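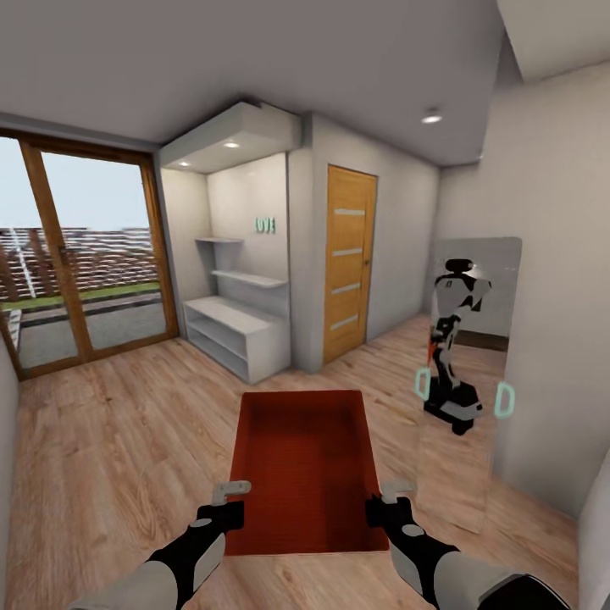 Last changed: 18/02/2018

Revine wool rug, dark red, the long size

I bought this rug in August for the room where I read and where my mother-in-law sleeps when she visits. I have now lived with it long enough to write something useful. I wrote a shorter review on the shop page in Lillemstead, but they allow only 300 characters, and a rug needs more than this.

First, the price. I paid 102 dollars in the sale, delivery not included. For a wool rug this is low, and I was suspicious. My neighbor Josée Leclerc, who sold carpets for many years, turned over one corner, looked at the back and said it is tufted and not knotted, with a cloth glued behind. So it is not a rug for your grandchildren. She gave it perhaps ten years if I don't drag chairs over it.

The rug came rolled in a tight plastic tube and it smelled strongly, something between a wet sheep and a shoe shop. I put it over the balcony rail for two days and the smell became weaker. In the house it needed still about 6 weeks before I stopped to notice it. If you are sensitive to smells, please order it in a season when you can open the windows.

The short ends were curled up from the rolling. The paper from Revine says to roll the rug the other way for one night. I did it and it helped only with one end. For the other end I used heavy books, and after this it was flat. Do not use an iron on it, the glue does not like heat. Ulla Hyvönen in our building tried this with the same model in gray and she has now a hard place the size of a plate.

Shedding. Every new wool rug sheds, I know this, but I was not prepared for so much. In the first month I emptied the vacuum cleaner each time I used it. Use the plain nozzle without the turning brush, and go in the direction of the pile. It is now much less, but I still find red fluff on light socks.

The color is the thing I like most. In the catalog it is called "Gurnside Red" and on the screen it looked to me more orange. At home it is deep and quiet, a brick color in the morning and nearly brown under the lamp. On a light wood floor it looks very good. I think on a dark floor it would disappear.

It slides. This is my biggest complaint. There is nothing on the back to hold it, and on a smooth floor it moves when you step on it quickly. You must buy a pad. The pad from Revine is too expensive, so I took one from Catacutan, a simple net which you cut with kitchen scissors. Cut it a little smaller than the rug on all sides, otherwise the edge of the net shows and collects dust. With the pad the rug stays in its place, also when the dog turns in circles before lying down.

Cleaning. I spilled black tea on it in the second week. Cold water and a white cloth, pressing and not rubbing, took out nearly everything, and on this color the rest can't be seen. A little red came off on the cloth, so I would not put the rug on a pale carpet or let it stay wet on the floor.

I wrote to the customer service about the curled end. Hsin-yi Kao answered me the next day, very polite, and offered to exchange the rug. By then the books had done their work and I kept it.

Would I buy it again? For a bedroom or a reading room, yes, at the sale price. For a hallway or under a dining table, no, I would pay more for a flat woven one, where crumbs and chair legs are less of a problem.

Added later: some readers asked if it is warm under the feet. Yes, with the pad it is quite warm, and the room also echoes less when I talk on the telephone.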